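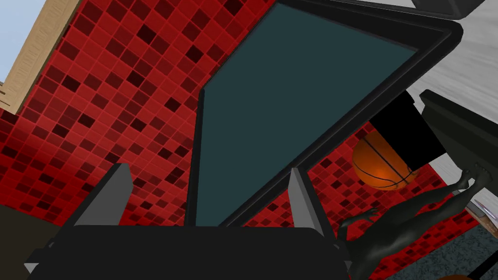 4 min read

Live channels drop to low resolution every evening but on-demand is fine. Is it the app or my internet?

Posted in Streaming and Live TV
20 January 2025

wendham_west

I dropped cable in June and went with Huna for live channels. For the first few months it was good. Lately the live channels go soft in the evening, like an old standard-definition broadcast, and then stop for a few seconds at a time. It starts after dinner and clears up by the time I go to bed.

What I don't understand is that on-demand shows in the same app play fine at the same hour. I can back out of a live channel that keeps stalling, start a movie, and it looks sharp all the way through. Go back to the live channel and it is soft again.

My internet is through Asfaw. A speed test on my laptop in the evening gave me 98 down, and the plan is sold as 100, so I don't think I am being shorted. The streaming box is a Kondo, on wifi, in the back room. The router is in the front hall. There are 2 TVs in the house but the other one is hardly ever on at the same time.

Things I have done so far:

Restarted the box and the router
Signed out of the Huna app and back in
Deleted the app and installed it again
Turned off the wifi on my phone while watching

None of it changed anything. Huna support told me to call my internet company, and Asfaw told me to call Huna. I would like to know which one of them to push before I spend money on a new router or switch services. I have a contract with Asfaw but Huna is month to month.

dialtone_dan

Same thing happened to me and I switched services. Their live feed is bad at night, everyone knows it. Get an antenna for the locals and be done with it.

back_porch_signal

The difference between live and on-demand is the useful clue in your post, so start with that.

When you play a movie, the app downloads well ahead of what you are watching. If your wifi dips for a few seconds, the app uses what it has already saved and you never notice. A live channel can't do that. The program is still being made, so there are only a few seconds to work with, and services keep that gap short so that you aren't too far behind the broadcast. When the connection dips, the app drops to a lower picture quality, and if that isn't enough it stops.

That means a good movie picture doesn't prove your connection is steady. It only proves the average is good enough. The same goes for your speed test. A test runs for a short time and reports one number, and yours was taken on a laptop. Where was the laptop? If you were near the front hall, it tells you what Asfaw is delivering to the router and says very little about the back room.

I would do it in this order.

First, run a network cable from the router to the Kondo box for one evening. It can lie across the floor, it's only a test. Watch the channel that gives you the most trouble at the time it usually goes bad. If the picture holds, the problem is your wifi, and neither company was going to fix it for you.

If it is still bad on the cable, stay on the cable and try a live channel in a different live TV app. Most of them have a free trial, and some of the network apps show a live stream for a short time without a login. If the other app is fine and Huna is not, you can go back to Huna and tell them exactly that. If both are bad, it points to Asfaw, and you should ask them to check for packet loss in the evening. Use those words. If you say "slow," they will run a speed test and close the ticket.

Evening is also when all your neighbors are on their own wifi, so crowding is common in apartments and on streets where the houses are close together. If the cable test points to wifi, check whether the box is on the 2.4 band or the 5 band. The 5 band is usually less crowded but doesn't go through walls as well. With a back room and a front hall you may have to try both. On my box it's under Settings, then Network. Yours may be different.

I would not buy a router until after the cable test. If it does turn out to be wifi, moving the router to a more central spot costs nothing and might be enough.

One more thing to look at. Some live TV apps have a data saver setting, and a reinstall doesn't always reset it if it is stored with your account. Look in the Huna app under your profile and on their website too.

remote_in_the_couch

Agree with the cable test. I'd add one thing. Check whether it is all the live channels or only some. On my service it was 3 of the local stations and nothing else, and those came in from a different source than the cable channels. I sent support the names of the stations and the times it happened, and it was sorted out in 8 days. Before that I had only been telling them "live TV is bad" and got the restart instructions every time.

Also, turning off wifi on your phone won't tell you much. A phone sitting there uses next to nothing. Look for anything that uploads in the evening, like a security camera or a computer doing backups. Uploads can make live video stutter even when your download number looks good.

wendham_west

Thanks. The laptop was in the kitchen, which is next to the front hall, so that test doesn't say much about the back room. I have a long cable somewhere and will try it. The laptop also backs up after dinner, so I will move that to the morning, but I'll do the cable first so I am only changing one thing at a time.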